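Search this site Search

Rurkstead Shared Workshop - Project Documentation
Posted 2 March 2024 by the Skasten Project

# Skasten: simulated data card, chess board set

## Summary

Skasten is a table-mounted arm under construction at the Rurkstead shared workshop. The project's purpose is to produce an arm that can pick up and set down ordinary chess pieces on a home table. This card covers the simulated portion of the work, which is used to prepare and check motions before they are tried on the bench. It should be read together with the build notes kept in the same folder.

## Contents

The set contains 400 short episodes. Each episode has a rendered image sequence from an overview camera and a close camera near the gripper, the joint positions of the arm, the gripper opening, and a plain text instruction. Episodes are stored in 40 folders. A folder may be used alone, but the split file assumes that all of them are present.

Three instruction types are included:

- move a named piece to a named square
- remove a named piece from the board
- return the arm to its rest pose

## Simulated workspace

The workspace consists of a pale table, a pedestal that carries the arm, and a green and cream chessboard. Only a few pieces are placed on the board in any one episode. Full starting positions were tested early in the project and set aside, as the gripper fingers struck neighboring pieces too often for the results to be of use.

Background furniture is part of the room model and carries no collision data. Lighting is fixed within an episode and varies between episodes. Users who train on the close view should note that shadows of the arm and gripper can be large in comparison with the pieces.
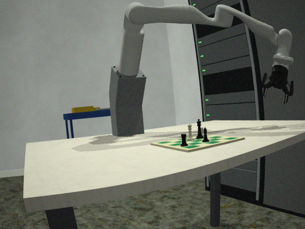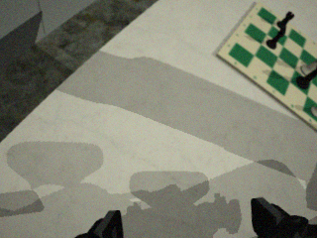

Overview first, then the close view; the gripper holds no piece in either.

A reader's comment from Brirnwood, received on the first release, said that the tall pieces were harder to grasp than the card had suggested, and that the grip height should be listed for each piece and not once for the whole set. The same comment asked whether the fingers in the simulation matched the printed ones, given that the printed pair at Brirnwood flexed under load and the simulated pair did not.

Both points were accepted. Grip height is now recorded per piece in the file pieces.csv. The simulated fingers remain rigid, and this is listed below as a known limit.

## Known limits

1. The fingers are modeled as rigid bodies. Grasps that succeed in simulation may slip on the bench.
2. The pieces have uniform weight. Weighted or felted sets will behave differently.
3. Printing on the board border is not legible in many close views - it should not be used to locate squares.

## Use and versions

The set may be used for study, teaching and private builds. Persons who publish results are asked to state the version number and whether any episodes were left out. It should not be used as the only check before running a physical arm near people. Workshop rules require a working stop switch within reach of the operator at all times, and simulated results do not change that rule.

The current release is version 3. Versions 1 and 2 used a different rest pose and should not be mixed with it. A further release is planned for July and will add episodes with the board turned to other angles on the table.

Corrections may be left in the project tray at Rurkstead or entered in the issue list, with the folder number and the episode number given.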